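Ticket 3683
Subject: Gray marks on white cloth after washing, and folding area leaves smudges
Opened by: Refilwe Zulu
Category: Laundry and linen / Quality
Status: Waiting for customer
Opened: Jul 14, 2022

Message from Refilwe Zulu

Good morning,

I am writing about the white linen which we wash ourselves in our guest house. We use the Sumero washing powder and the Flanier washing machine, both ordered through your shop in the spring. The powder is the normal one for whites, in the big bag. The machine is the 8 kg model.

The problem is the following. Large white pieces come out of the wash and I find them fine. Then we fold them, we put them on the shelf, and when I take them for a room I see faint gray smudges and small dark specks. The smudges are mostly toward one side, not over all the piece. The specks are more scattered. It is not on every piece, but it is on too many to be chance. The small towels have almost nothing.

I have already done these things before to write to you:

- Washed the same pieces again at 60 degrees. The smudges became weaker, the specks stayed.
- Cleaned the powder drawer, because I read that old powder can stick there and come loose.
- Changed the dose from one and a half cups to one cup. I did not see a difference.

I would like to know if the powder can make this, or if it is the machine. If it is the powder, I have still nearly 50 scoops in the bag and I would like to exchange it.

With kind regards,
Refilwe Zulu

Reply from Debnath Home Support

Hello Refilwe,

Thank you for the clear message. Gray marks on whites have several usual causes, and we would like to exclude them one after the other. Please do the following and write the result under each point.

1. Open the rubber seal of the door and wipe inside the fold with a white paper towel. Is the paper gray or black?
2. Run the machine empty on the hottest program, with no powder. When it is finished, wipe the drum.
3. Dissolve one spoon of powder in a glass of warm water. Wait ten minutes. Is there anything dark at the bottom?
4. Tell us where the linen is dried and where it is folded.

Please do not use bleach until we know more. It can make some marks yellow and then they are more difficult.

Regards,
Debnath Home Support

Message from Refilwe Zulu

Hello,

My results are these.

Point 1. The paper was a little gray in the bottom part of the seal. I would not say black. I cleaned it until the paper stayed white.

Point 2. Done. The drum was clean, also before.

Point 3. The water was cloudy and then clear. Nothing dark at the bottom. I did it again with powder from deeper in the bag and it was the same.

Point 4. We dry outside on the line when the weather permits, and on the rack in the corridor when it rains. The small towels I fold in the hand. The large pieces are too big for our table, so they are spread on the floor covering with the flowers and folded there. This covering is light green-gray with orange flowers and teal leaves, and it is wiped before we start.

I did not think about the floor as a reason, because the pattern is so busy that you do not see dirt on it easily. After your question I went down on my knees and looked. There are dark smudges on it, some of them like streaks, and on other places it is scuffed white. I had taken the dark ones for part of the leaves.

Refilwe

Reply from Debnath Home Support

Hello Refilwe,

This is useful. The powder test is good, so for the moment we leave the Sumero out of it. We think now more about the surface. A test which takes one evening:

Take 2 white pieces of the same size from the same wash. Fold the first one the usual way on the floor covering. Fold the second one on a bed, on top of a clean sheet, and do not let the corners hang down to the floor. Mark them with a safety pin so they are not mixed. Look at both in daylight before they go on the shelf, and check the side which was down.

Please also wipe the covering with a damp white cloth, first where you see the streaks and then in a place which looks clean, and tell us what comes off.

Regards,
Debnath Home Support

Message from Refilwe Zulu

Hello again,

I made the test. Both pieces came out of the same load and I checked them at the window before folding. Both were good.

The one from the bed is still good. The one from the floor has a new gray mark along one edge, as long as my hand. It is the edge which I pulled across the covering to make the fold straight. I did not press it and nobody stepped on it.

The damp cloth became gray on the streaks. In the clean-looking place it became gray too, but less. I washed the covering with Biteo floor soap and hot water, two buckets. Most of the smudges are weaker now. The white scuffs did not change at all, so I believe the print is worn away there.

What I do not understand is the small specks. They are not like the smudge. If I scratch with the nail, some go away and some do not. Are they from the floor also? Or from the door seal, which had the gray?

One more question, about the folding. My colleague likes to lay the long side over first and then turn the corners in. I do it the other way, I bring the short sides together. With her way a long flap moves over the floor only once, with my way I must lift the whole piece and it drags. Maybe hers is better until we have another place for it.

Refilwe

Reply from Debnath Home Support

Hello Refilwe,

The smudge is clear for us now. It comes from the covering, at the moment when the cloth is pulled over it. The first wash of the covering often loosens dirt which was sitting in the worn places, so please wash it a second time and let it dry completely before any linen touches it.

About the specks we cannot be sure. The ones which go away with the nail can be grit from the floor or from the drying line. The ones which stay may be older and already set by the hot wash. Please soak one piece overnight in lukewarm water with one scoop of Sumero, rinse it, wash it at 40 and not at 60, and dry it on the rack indoors. If the specks become fewer, continue the same way with the others.

For the folding, yes, your colleague's way is better for now. Put an old sheet under the linen, bigger than the piece you are folding, and wash this sheet with each load.

We keep the ticket open until we hear about the soaking. An exchange of the powder is not planned at this point.

Regards,
Debnath Home Support

Message from Refilwe Zulu

Hello,

I accept about the powder. The second wash of the covering is done, and the soaking is for tonight. I have an old double sheet which can go under.

Please leave the ticket open until August, because we have guests in all the rooms and I can only soak one or two pieces at a time. I will write the result for each piece separately, with the side where the specks were.

Refilwe
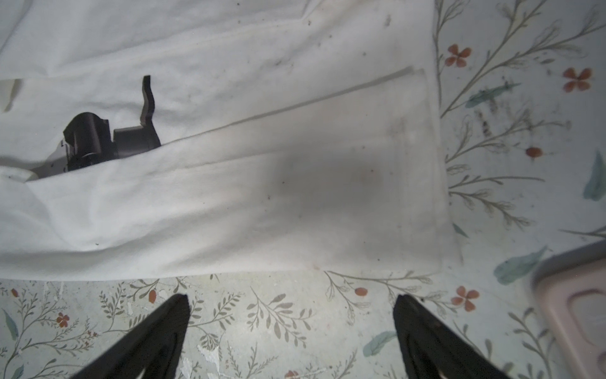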